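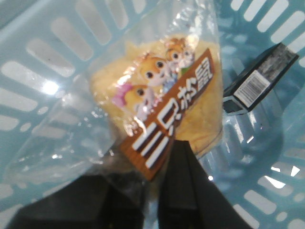
Light blue basket, clear plastic bag.

Stendivness Film Society Members' Board
Forum: Screenings and Restorations
Topic: Running time of "The Cheon Road" at the January screening

apappas
Members are asked to note that the January program will open with "The Cheon Road." The printed schedule gives a running time of 90 minutes. The print supplied by Wuteck is the longer cut and runs 100 minutes. Doors will open at 7 on Sunday as usual. The discussion period will be shortened accordingly.
Angeliki Pappas, Program Office

reelchange_m
Thank you for the notice. May I ask why the longer cut was selected? The shorter version is the one the director approved for release, and it is the one most members will remember. The added material is largely the farmhouse dinner, which stops the picture cold just before the chase.

apappas
The Program Office requested the release version. Wuteck advised that its only print of that version has damage to the second reel. The longer cut was offered at the same fee and was accepted.

hmostyn
I would respectfully disagree with the previous member about the dinner. Without it, the sister's decision to leave with the driver has no basis at all. She has one line in the release version before she gets into the car. In the longer cut we see her refuse the father twice, and the ending plays very differently as a result.
Hywel Mostyn

reelchange_m
The line is sufficient. The actress does more with her coat and the door handle than the dinner does with ten minutes of talk. I have seen both versions in a theater and the audience was restless during the longer one.

balcony_left
Is this the cut with the replacement score? I attended a showing some years ago where the chase had been given an electronic track, and I would prefer not to repeat the experience.

apappas
The score is the original. The electronic track was prepared for the home video edition only and does not appear on this print.

hmostyn
The home video edition also trimmed the station sequence. Members who know the film only from that disc have not seen the conductor's full speech.

balcony_left
I was not aware of that. I own the disc and had always assumed the speech was simply abrupt.

wuvwood_fan
A question of procedure. Will the short from the Wuvwood studio still precede the feature? It was listed in the fall mailing under catalog number 1165 and does not appear on the new schedule.

apappas
The short has been moved to the following program. The fall listing should be disregarded.

wuvwood_fan
That is disappointing. The short and the feature share a cinematographer, and I understood that to be the purpose of the pairing.

reelchange_m
I would support restoring the short and using the release version, damage included. A few scratches in the second reel are preferable to the dinner.

apappas
The damage consists of torn perforations. The projectionist will not run the reel.

reelchange_m
Understood. I withdraw the suggestion and maintain my view of the dinner.

hmostyn
Noted. I will be glad to continue this during the discussion period, in whatever time remains of it.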